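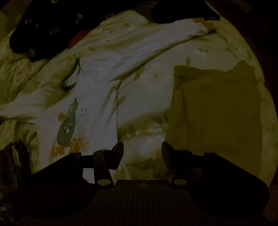
Home Articles Current issue For authors Contact

4.2 What keeps families at the table

We were delighted by how clearly the visit records spoke. Across the 1138 family visits logged at the Fullport café, the length of stay followed the children far more closely than it followed the food. Parents who had ordered a full lunch left early if the play corner was crowded, and parents with a single pot of tea stayed on happily when it was quiet. The same pattern came up at Vindura, a smaller café with a garden, where 300 visits were logged by the same method (see section 3.1 for how staff noted arrival and leaving times).

Menus still mattered, and in a way we had not expected! Olivares had argued in our pilot work that a separate children's menu would lead to bigger orders. At both cafés the opposite held. Families ordered more when small portions of the adult dishes were on offer, and the half bowl of soup at Fullport was the most popular choice for under-sevens from October onwards. Several parents told us they liked being able to share, swap plates and finish each other's bread.

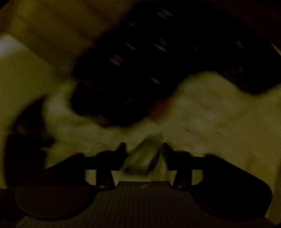 Figure 3. Gripper with its tip open around a small translucent greenish object.

Waiting time is the part of the visit that cafés can change most cheaply, and it gave us our most exciting result. We asked staff at Fullport to bring something small to the table within a few minutes of the order, usually a cup of water and some cut fruit, and then compared 200 of these visits with those before the change. Complaints about slow service fell sharply, even though the kitchen was no faster. A very small thing can hold a great deal of attention, much as the little greenish object in Figure 3 sits right at the open tip of the gripper, and a four-year-old with three slices of pear is wonderfully busy. Nikolaidis has suggested that the fruit works mainly on the parents, who relax once the child is eating. Our notes fit that reading well, but we did not record the parents' mood in any formal way.

Seating had a weaker effect. High chairs near the window were taken first at both cafés, and families who sat there stayed a little longer, but window tables are also the largest and we cannot separate the two. The Petkov scale, which scores comfort from the adult's side only, was of little help with this. We would love to see it reworked with questions that a child could answer, and section 5 sets out a first draft of these.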